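Table Skills, Handout 6: Chopsticks and Where They Live

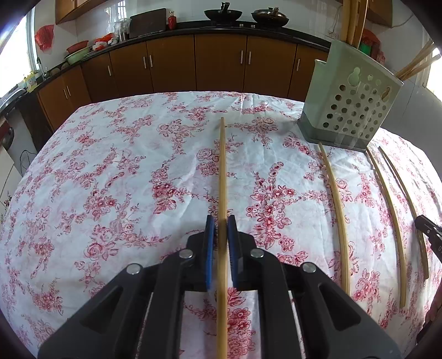 Clinodville, August
By Kazimír Šimko

Last week we did napkins, and most of you survived. Today it is chopsticks, which are harder, as they roll.

1. The cloth. Ours has roses on it, red and pink, and a fair number of wrinkles towards the far side. Smooth those out before you begin. A patterned cloth hides crumbs well and small dropped things even better.

2. Laying out. Spread the chopsticks with a gap between each. Plain wooden ones have a narrow end and a thick, blunt end. Learn which is which now - I marked 35 practice sheets last term and would like fewer drawings of people eating with the wrong one.

3. Pairing. Match by length first, then by thickness. An odd one goes to the side. It does not get snapped to fit.

4. The holder. Pale green plastic, darker base, rows of round holes in the front. Stand it level before filling. Chopsticks go in thick end down, one at a time, and no throwing.

Reading: Aasen, "The Small Drawer", p. 114. Page 190 is on fish knives and may be skipped with a clear conscience.

For next time: sort one drawer at home. Bring notes, leave the drawer.

3 comments | 6 shares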